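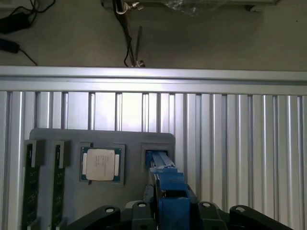
Laurențiu Oprea asked at the interim review why a planner that already knows where every pocket is should need a wrist camera at all, and whether the same result could be had by bolting the tray down harder. The question shaped the second half of the project, and most of this report is an answer to it.

Project report: Pocket-level pose correction for computer component handling
Software subgroup, revised 7th July

1. Scope

The work covers the software between the task list and the arm controller. The task list names a part and a pocket. The arm controller accepts joint trajectories and gripper commands. Between them sit three processes: a pose estimator (Binero), a motion planner (Bako) and a supervisor that sequences the two and decides when to retry. Gripper mechanics and the electrical work are reported separately by the hardware subgroup.

Parts handled are memory modules and CPUs. Both are held in recessed pockets in a single gray fixture tray, which stands upright in front of a ribbed aluminum panel. The upright mounting was fixed before we joined and was treated as a given.

2. Problem

The tray model gives the nominal pose of each pocket in the tray frame. In the first version of the software, the planner used these poses directly. Memory modules were picked acceptably this way. A module sits in its slot with a bracket at its upper end, and the slot leaves it little freedom to move.

The CPU pocket is different. It is a square recess with raised lips, and it has clearance on all sides. The processor can therefore rest slightly rotated inside the pocket while still being correctly loaded. If the fingers close along the nominal pocket axes, they meet the part at its corners first. Either the part turns as the fingers close, and the final grasp angle is unknown, or it binds against a lip. Clamping the tray more firmly does not affect this, as the error is between part and pocket and has nothing to do with the tray mount.

3. Pose estimator

Binero takes one image from the wrist camera at a fixed standoff pose and returns a planar offset and a rotation for the part in the named pocket. It does not search the whole image. The nominal pocket pose and the hand-eye calibration are used to project a region of interest, and everything outside it is discarded. This matters because the gripper itself occupies part of the view. The fingers and the black frame brackets are masked with a static polygon for each finger opening. We stored masks for 2 openings, which are the only ones used during approach.

For the CPU, the estimator fits two rectangles: the outer edge of the green substrate and the edge of the metal heat spreader. The spreader edge has better contrast, but under bright light it can merge with a reflection. The substrate edge is weaker but stable. The two fits are compared and, if their angles disagree by more than the tolerance in the configuration file, the result is rejected and the supervisor requests another image from a slightly different standoff.

The printed text on the heat spreader is not used. An early attempt to read it for part orientation was dropped because the characters were too small at the standoff distance. Orientation to the nearest quarter turn is taken from the loading sheet.

The ribbed panel behind the tray caused false edges in the first build. Its vertical grooves produce long parallel lines, and the line detector preferred these to the part outline. Restricting the region of interest to the pocket interior removed the problem. Filtering by line length was also tried and was less reliable.

4. Planner

Bako plans in two segments. The first is a free-space motion to the standoff pose, with collision checking against the tray, the panel and the horizontal rail above it. The second is a straight-line approach along the pocket normal, with the correction from Binero applied at its start. No replanning takes place inside the pocket. If the corrected approach would bring either finger within the lip margin, the segment is refused before any motion starts.

The finger geometry was first modeled as one convex hull. The fingers are built from angled blocks, and the hull filled in the space between them, so valid approaches to the narrower pockets were refused. Replacing the hull with one box per block fixed this. Planning time went up, but it stayed well below the time taken by the motion.

Cables are not modeled. The planner keeps out of the volume above the rail by means of one large keep-out box, which is conservative and costs some reachable poses near the top of the tray.

5. Supervisor

The supervisor is a state machine with 14 states. We had fewer at the start. The additional ones came from separating "estimate rejected" from "estimate missing" and from giving each its own recovery path. Combining them had led to a fault in which a dropped camera message was handled as a bad fit, and the arm moved to a second standoff for no purpose.

All transitions are written to a log with the image, the estimate and the commanded trajectory. The replay tool, Vurnum, steps through a log without the arm connected. Most of the faults described here were found in Vurnum after the run and not at the bench.

6. Testing

The estimator was tested offline on 3,000 rendered images of the CPU pocket with known rotation. Rendering used the tray model and a simple lighting setup. Errors were largest near zero rotation, where the substrate edge lies almost parallel to the pocket lip and the fit can lock on to the lip instead. A minimum gap between the two edges is now enforced.

Rendered images do not include glare from the panel. Results from them should be read as a check on the fitting code only.

7. Open items

The hand-eye calibration is run manually and has no expiry. The supervisor should refuse to start if the calibration file is older than the last recorded tool change.

Masks are tied to finger opening but not to finger type. The Clesport finger set has a different outline and needs its own masks before it can be used.

The lip margin is a single value for all pockets. It should move into the tray model, with one entry per pocket. The file format already has a field for it, which the parser currently ignores.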